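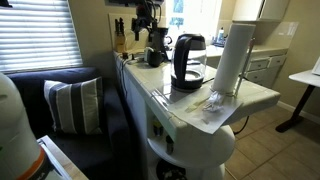 4. Recording examples at the counter

Read this section once all the way through before you record anything. It assumes the arm is mounted, powered and homed (section 2) and that both camera streams show up in Zaki, the recording program (section 3). You need one operator on the controls and one person to reset the counter between takes. One person can do both jobs, but expect it to take much longer.

An example is one attempt at one task, from the start pose to the end pose. The Flullow trainer learns from complete examples only. A good set for one task is 50 examples, and you should have all of them before you start a training run.

4.1 Before the first take

1. Clear a path for the arm across the work area. Anything that belongs to the task stays. Other kitchen items can stay too, as long as the arm can get past them.

2. Check that cables near the work area have slack and can't be caught by the gripper. Move the arm slowly to the far left and far right of its range and watch the cables as it goes.

3. Open Zaki and choose New Set. Type the task name the way you would say it to another person, for example "pick up the mug" or "put the mug by the kettle". Use the same wording for the whole set.

4. Look at the room view. The full work area should be in it, with the arm able to reach every part of it. If you move the camera after this point, start a new set.

5. Look at the wrist view. Both fingertips should be visible at the bottom, with open counter between them when the gripper is open.

6. Set the maximum take length to 90 seconds. A longer take is stopped and marked Incomplete.

CAUTION: Keep hands and sleeves out of the arm's reach whenever the status light is green. Wait for amber before you touch anything on the counter.

CAUTION: Kettles and coffee makers used in a set must be empty and unplugged.

4.2 Recording a take

1. Place the task items. Change their positions and angles a little from one take to the next. Include some harder placements, such as a mug on its side or an item close to another one.

2. Step back and say "clear" out loud. The operator waits for this every time.

3. Press Home. The arm goes to the start pose and the gripper opens.

4. Press Record. Wait for the tone, then begin to move.

5. Do the task at a steady pace. Slow down for the last part of the approach and line up the fingers in the wrist view before you close them.

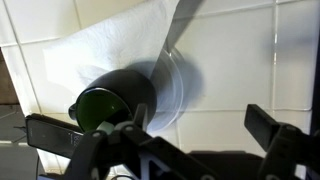 Lụa Võ

6. If a grasp misses, open the gripper, back off a short way and try again in the same take. One or two retries are useful to the trainer. After a third miss, press Discard and start over.

7. When the task is done, return to the start pose and press Stop. Don't press Stop while the arm is still moving.

8. Mark the take Good, Retry or Bad. Use Retry for a take that ended well but had a missed grasp in it.

Note: The operator marks the take. If the other person disagrees, type a few words in the comment box and leave the mark as it is. Comments are read during review.

4.3 Resetting between takes

Wait for the amber light. Put the items back by hand, then move them to their next positions. Paper towels and sheets of paper may shift during a take, and you don't need to square them up again. Some change in the background is good for the set. Do pick up anything that has fallen on the floor, and wipe up spills before the next take.

Every tenth take, press Home and compare the live room view with the first take in the set. Zaki shows the two side by side under View > Compare. Window light will change over a session and can be ignored. A camera that has been bumped can't be, so close the set and open a new one.

Note: If you take a break, press Park before you leave. The arm folds up over the work area and the light turns amber. Check the light yourself — the beep alone doesn't mean the arm is parked.

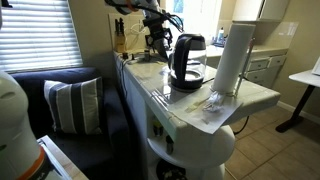
After a break, run through steps 2, 4 and 5 of section 4.1 again, then carry on with the same set. The take numbers continue from where you stopped.

4.4 Checking the set

1. Open the set and sort by length. Play the shortest and longest takes first. Most bad takes turn up at one end or the other.

2. Delete anything marked Bad. Keep Retry takes unless they make up more than a quarter of the set.

3. Look for takes with a gap in the wrist view. Zaki puts a yellow bar on the timeline where pictures were lost. A short bar while the arm is at rest does no harm. If the bar covers a grasp, delete the take.

4. Press Count. If you are under 50, record more before exporting.

5. Choose Export and pick the Skumetti drive. Leave the computer awake until you see Export Complete.

Error 515 during export means the drive is full. Error 754 means that two takes have the same number, usually after a set was copied by hand. Choose Tools > Renumber and export again.

Section revised 8/17/24. Steps checked on the Drirkton arm by Younes Gaber.

Next: 5. Starting a training run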